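How to Look After Painted Wooden Shape Blocks (and the Board They Live On)

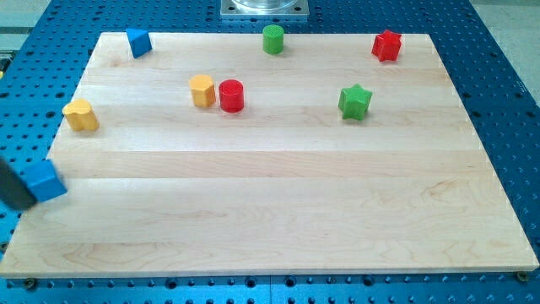

Words by the Workshop Editor, Brilovier
Jul 24, 2026

Painted blocks lead a hard life. They get dropped, chewed, trodden on in the dark and left under radiators, and then somebody decides they need a good soak. Please don't soak them. Wood drinks, swells and sheds its paint, usually the week before a visitor asks to see how nicely you've kept it.

You will need:
Two soft cloths
A bowl of lukewarm water
A drop of washing-up liquid
Fine sandpaper
Food-safe mineral oil, for the board only

1. Tip the blocks out and spread them over a board so none are touching. A big pale maple one is ideal, as grubby paint shows up against it with unkind clarity.

2. Dampen the first cloth, add the washing-up liquid and wring it out until you're bored. Then wring it again. Wipe each block, going lightly at the corners, where the paint gives up first.

3. Dry straight away with the second cloth and leave the blocks out for 60 minutes. A sunny windowsill is tempting. It's also how our old Wilel set went from red to a sort of tired salmon.

4. Feel along the edges with a thumb. Anything that catches wants a few strokes of sandpaper, along the grain. Stop sooner than you'd like to.

Now the board. If yours is made of strips glued side by side, look along the seams for gaps. Faint knots and brown swirls are part of the timber and won't scrub out, though I've watched people try. Wipe it down, let it dry overnight, then rub in a thin coat of oil and come back after almost 9 hours to buff off the extra. Do both faces, or it may cup like a crisp.

Ours gets oiled in October and again whenever it starts to look chalky. Keep the oil off the painted blocks. It does nothing for them and they'll slide about for days.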